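BED SHEETS: WHAT ARE WE PAYING FOR?

Last month's piece on the Lovberg sheet sale brought in more mail than the parking item, so I went and looked into it properly. I remain unconvinced by most of what is printed on the packaging.

Start with the big number. The set everybody asked about, the Tornton, says 2,001 thread count on the front. I asked the store how a person fits that many threads into a square inch of cotton. The young man at the counter said they were very fine threads. I asked if the odd one at the end was finer than the others and he went to get his manager, who offered me a pillow protector.

My own plain white sheets say 200 and I have slept on them for years. A white top sheet wants to hang evenly and come out of the dryer without looking like a road map. Mine manages the first. For the second you need an iron or low standards.

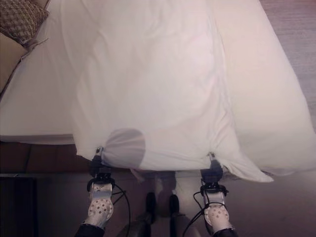
Nabil Qaisi wrote in to say that I am being unfair, that a good heavy sheet drops its creases overnight if you pull the bottom hem tight before tucking, and that he hasn't ironed one since he moved from Abu Hammour. I tried it. I pulled the hem as tight as I could without dragging the whole thing off the bed, and in the morning the creases were where I had left them. He may have better sheets, or be less fussy.

Then there are pillowcases. The Maltov people now sell a "shake-free" one, which I take to mean you don't have to hold it by the opening and bounce the pillow down into the corners like everyone's grandmother did. I bought 3 in September. You still have to bounce the pillow. The cloth is on the thin side too, and the hem droops unless you tuck it in after.

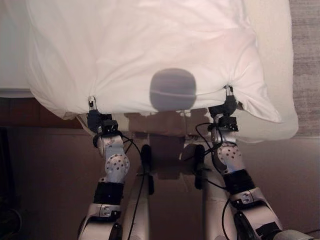 White pillowcase, white pillow, the usual creases.

On the plus side they have kept their color, and they go on the bed as easily as the cheap ones. That is the nicest thing I can say at the price.

I am just as doubtful about the idea that bright white is hard work. It shows everything, yes. It also lets you see what needs washing, and you never have to match anything. Those sets in "oatmeal" and "driftwood" look the same clean or dirty, and I don't count that in their favor.

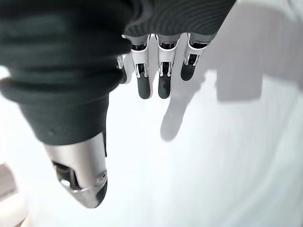

Fabric softener I would drop altogether. It leaves a slick feel that people mistake for quality, and towels come out worse for it. Half the usual detergent and an extra rinse did more for my sheets than anything in a bottle. If you have found a softener that earns its shelf space, write and tell me, but please include how long you used it.

As for hospital corners, I do them on the guest bed only. On my own bed the top sheet gets pulled square at the foot and whatever sticks out at the side can stick out. 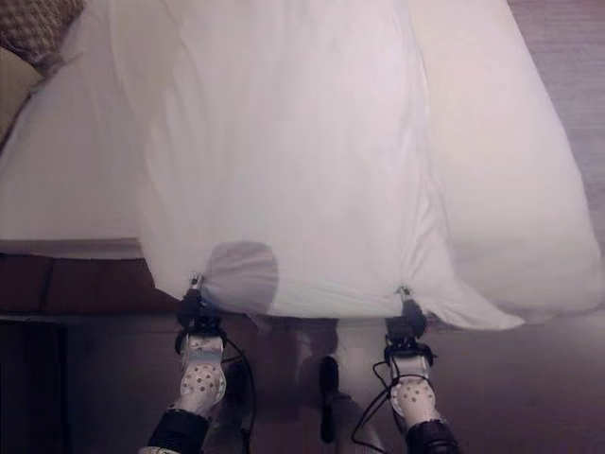 WHAT I WOULD BUY

A flat sheet one size up, plain weave, white, from whoever has it marked down. Feel it with the packet open if they let you. Ignore the number.

Comments (3)

Marge T.
One size up is good advice. Ours are always short on one side and it is always my side.

dev_in_4B
I have the Tornton set and like it fine. Hot in summer though.

Marge T.
Did you ever use the pillow protector?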